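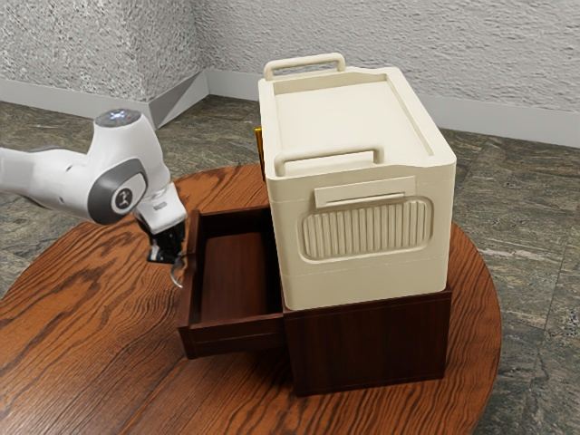
The drawer task in simulation, with the storage box sitting on top of the cabinet.

Hi Apinya,

Time for another update on the teleoperation work, and I'm happy to say it's a much cheerier one than the last! You'll remember I was grumbling about the drawer. Well, we now have 300 demonstrations of it recorded in the simulator, all driven by hand through the Utov controller, and I've watched every one of them back (with a lot of tea).

Of those, 26 had to go. Most were my own early tries, where I'd come in too fast, overshoot the pull ring and then fiddle about trying to hook it again. A policy trained on that learns to fiddle too, so out they went. Boonsong is far steadier on the controller than I am, and his runs make up most of what we kept.

The big change this time is the clutter. Grastden asked us in the last review whether the arm would cope with something bulky near the drawer, so we put the cream storage box on top of the cabinet and re-recorded from there. It's a good test, because the box is wide enough to cover the whole cabinet top and the arm has to stay out to one side while it works the handle. My first instinct was to swing in over the top, and that's hopeless with the box there. Coming down from the drawer side with the fingers pointing at the ring is much easier to teach, and the paths look a lot more alike from one operator to the next.

We also tried guiding the real arm by hand at the Pleltport lab. It's lovely for slow, careful bits and you really feel where the handle is, but your own body keeps getting in the camera's way, and my shoulders were sore by Sunday. I'd like to keep hand guiding for the grasp and use remote control for everything else, if you're comfortable with that.

Money-wise we're on track. The one thing I'd flag is the second controller, which is still on back order, so only one of us can record at a time. If it turns up in November we'll be fine. If it doesn't, I'd like to move 2 weeks of the lab booking into the next quarter.

Next up is closing the drawer again (harder than it sounds, the ring likes to flop about!) and then trying new table finishes and wall colours in the simulator. Boonsong has 11 picked out already. I'll send the Espinoza comparison separately once he's checked my numbers.

Give me a ring if you'd like to see any of the recordings.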